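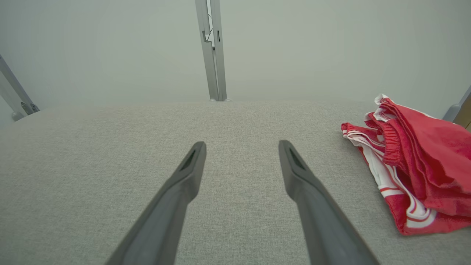 Folding and storing athletic shorts

Gym shorts are hard to stack. The fabric is slippery, the waistband is bulky, and the legs flare out at the hem. A padded surface helps, and a bed or a covered ottoman works as well as an ironing board.

Before folding

Shake the shorts out by the waistband and check the pockets. Pull the elastic to its full width 2 times and let it go, so the gathers even out. Tie the drawstring in a loose bow or it will work its way inside the casing in the next wash.

Red shorts with white trim need extra care. Wash them cold, inside out, and take them out of the machine as soon as it stops. Left in a damp heap for an hour, the red can bleed into the piping — and once the trim has gone pink, the dryer will set it. If you see any pink, rewash right away with no other clothes in the load.

Folding

Lay the shorts front side up and smooth them from the waistband down. Fold one leg over the other and line up the side seams. Tuck the crotch point in to make a straight edge. Fold the hem up to the waistband, then in half again if your drawer is shallow.

Storing

Stand the folded shorts on edge with the waistbands down. A drawer 10 inches deep front to back holds a week's worth for one person. Keep team shorts apart from everyday pairs, and don't iron over printed numbers or elastic.

More from Brallthorpe Home Notes: Getting grass stains out of socks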